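Herkden Shared Kitchen: Questions We Keep Getting

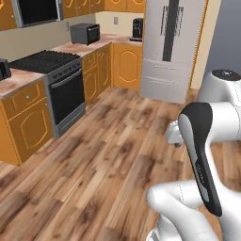

Page last changed: August

Who can book the kitchen?
Anyone living in the Herkden building or the Villca annex. Your cousin can cook here too, provided you come along and take the blame.

How long is a booking?
Three hours, cleaning included. People read the first half of that sentence very well.

What does it cost?
19 a session, taken from your Plarnitby account. If the balance is short, the booking drops off overnight and the next household on the list gets it.

Can I leave food in the refrigerator?
Until noon the next day, with your apartment number on it. Unlabeled food goes out. "Everyone knows my soup" is not a label.

Is there a microwave?
Yes, over the range. No foil, no eggs in the shell. We have had both -- same evening, same household.

Do I have to clean the oven?
If you used it, yes. Wait until it cools, then wipe the inside and the glass. The burner grates go back the way you found them.

Why did the Vanik booking app eat my reservation?
It does that when two people tap the same slot. The confirmation email is the only thing that counts, so check your spam folder before knocking on doors.

Can I throw a party?
Up to 19 people, done by 10 p.m. Music is fine until someone upstairs can name the song.

I broke something. Now what?
Write to Cristian Ñahui at the front desk and say what it was. He will find out anyway, and he prefers the short version.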